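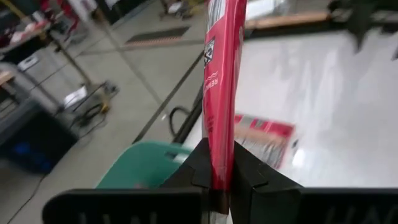

Does the Brilimley sleep six? Four adults comfortably, and two more on the sofa bed if they are under about ten or very fond of each other.

By Tien-fu Mak, February
62 comments

The Brilimley is a two-bedroom holiday cabin on the Lodthorpe side of the water, let by the week, Saturday people and midweek people both welcome. It has a proper bath, a woodburner, a deck facing the lake and a shower with opinions about temperature. The beach is 500 yards off, downhill. Coming back is the same distance and feels like more.

Linen is included, towels are not. Logs are in the lean-to – the first basket is ours, the rest are sold at Andport village shop, which shuts at 11 in the morning for reasons of its own and opens again later. 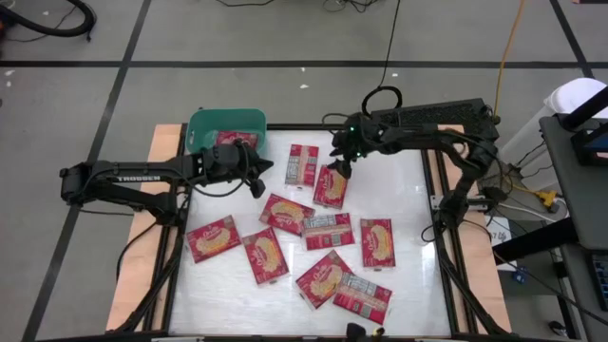 The kitchen was refitted by Chuang and now has a full-size oven, a dishwasher and one good knife. Cupboards are shallow, so families bringing a week's food should plan for it. Red packets strewn over a white surface with a single one in the green bin is very much how unpacking goes by the second evening, and there is a larder shelf behind the door that most guests find on the way out.

Dogs are fine, one per booking. Wi-fi reaches the deck in good weather. Arrive from four o'clock, leave by ten, and put the key back in the box with the number facing inwards.

Shared 3,646 times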